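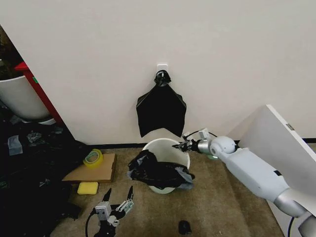 Juvura grip-pad kit for two-arm rigs

Page updated 1/29/21

Hi, I'm Morven Galbraith, and I look after the Juvura add-ons at Kistton. I also wrote the first version of this page, the one that said the pads would "hold any bag, first try." I've taken that line out. We had a fault with the early pads, a few of you got bitten by it, and I'd like you to know what went wrong before you order.

What's in the kit

You get 2 pairs of finger pads (one pair per gripper), the screws, a small driver and a card with the force settings printed on it. The pads fit the Bekenness fingers without any drilling. If you have the older Hirano fingers, write to me first, as the holes sit a bit differently.

What went wrong

Thin plastic, mostly. Trash bags are light and slippery, and they love to cling! On the early pads the surface glazed over with use, so the bag would creep out of the fingers while the controller still reported a good grip. The arm then carried on with the next move as if it had the bag. Yavuz Ersoy spotted it in the logs: grip reported closed, finger gap slowly shrinking, no alarm. I'd been blaming the bags for weeks — sorry, bags.

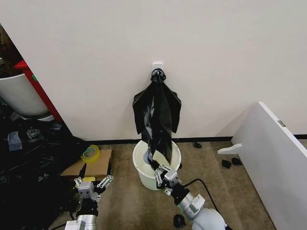 Right gripper on the bottom edge of a bag, at the rim of the bucket.

There was a safety side to it too. When the grip slipped, the early settings told the arm to close harder and try again, with no limit on the tries. That's a bad idea if your hand is in there tidying up the plastic. The new settings allow 2 tries, then both arms stop and wait for you to clear the fault.

If you have the early pads

Look at the back of a pad. No letter stamped there means it's an early one, so please stop using it for bags or film. Press the stop and wait for the arms to be still before you reach in, then take the pads off and send them to Güven Tuncer at our returns desk. He'll swap them free, and you don't need the receipt.
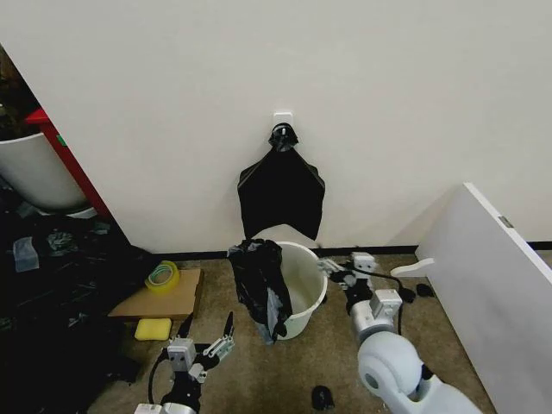 Before you run the new pads

Load the new settings first, then fit the pads. Doing it the other way around gives you a force error at startup (ask me how I know). Wipe the pads with a dry cloth and skip the solvent, which brings the glazing right back. Keep cables clear of the elbows and run your first bag at low speed with a hand near the stop.

Still slipping after all that? Send me the log and the pad letter, and Muammer Toprak or I will go through it with you.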